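Slide 1 – Title
Moisture in timber floors: what the meter tells you and what it leaves out
Gresten site meeting, 20 September 2021
Introduce self. Thank Gianni Bellini for the survey data. Questions at the end, please, except on units.

Slide 2 – Definitions
Moisture content is the mass of water divided by the oven-dry mass of the wood, as a percentage. It can exceed 100 in green timber. Check the room is comfortable with this before going on. Relative humidity is a property of the air. People mix the two up in reports, and the Stirura report did so on its first page.

Slide 3 – Equilibrium
Wood left in steady air settles at a fixed moisture content. At 20 C and 50 percent relative humidity, that is near 9 percent for most species. Thick boards lag behind thin ones. Finish slows the exchange but does not stop it.
Movement is mainly across the grain. Tangential shrinkage is larger than radial, so flat-sawn boards cup.

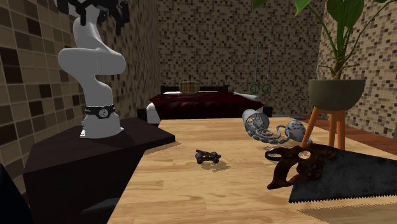 Slide 4 – Meters
Two types in use on the project. Pin meters measure electrical resistance and need a species correction. Pinless meters respond to the dielectric properties of the wood and need a density setting. Neither replaces the oven test. Below 6 percent the resistance is too high for the pin readings to mean much.
Pause for the calibration chart. The outlier is a typing error in the density setting, left in on purpose.

Slide 5 – The Leblanc building
398 readings over 2 floors, taken in February with the heating on. Ground floor boards read higher along the north wall. Évan Huet lifted one board there and found the membrane lapped the wrong way.
Do not get drawn into the question of who laid it. The contract with Brindance is still open.

Slide 6 – Sampling
Readings at mid-board, away from ends and knots. Pins parallel to the grain, driven to one-quarter depth. Record air temperature and humidity at the same time – a reading without them cannot be compared with a later one.
Spacing along the wall was 600 mm. Wider spacing would have missed the lap.

Slide 7 – Open points
Subfloor readings are still missing for the stair landing. Adhesive data sheet requested. Skip if short of time and go to questions.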